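Chapter 4
Color and Mood: What Do We Really Know?

Open almost any book on decorating and you will read that blue calms people, red makes them hungry, and pink takes the fight out of an angry man. These claims are repeated so often that few writers bother to say where they came from. When you go looking, the trail is usually short. One book quotes another, and the second quotes a magazine.

Edmund Kurek spent an August in the library at Gitow trying to trace a single sentence about green waiting rooms. He found it in 50 books. Only 2 of them named a study, and it was the same study, done with students who had been told beforehand what it was about.

Part of the trouble is the word "color" itself. A paint name tells you very little. Mauve beside a very dark maroon may look quite different from mauve beside white, and light changes it again.

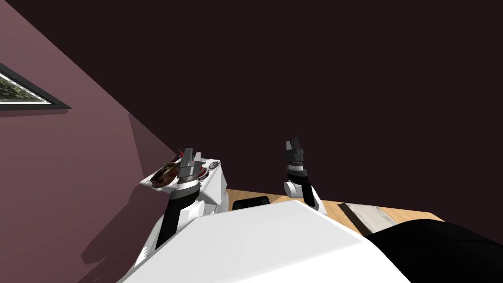
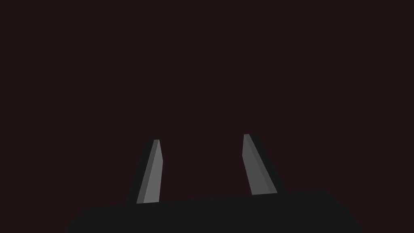
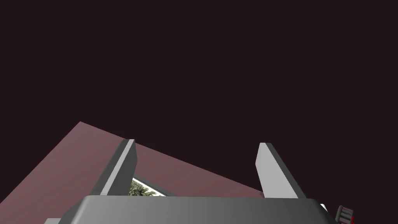

Dark maroon-brown tones, with and without mauve.

Ask a class which of two rooms is "warmer" and you will get firm answers. Ask the same class a week later, with the lamps moved, and many of the answers will change. Should we say that the color changed their mood, or that they were being polite to the person holding the clipboard?

Odette Besnard, whose survey we take up in Section 4.2, had answers from 600 office workers and still would not say. Her critics thought this was timid. We think she read her own numbers correctly.

Key terms: hue, value, contrast, leading question

Before you read: Write down one thing you believe about color and mood. Next to it, write where you learned it. Keep the page for the exercise at the end of Section 4.3.

4.1 The Pink Room Story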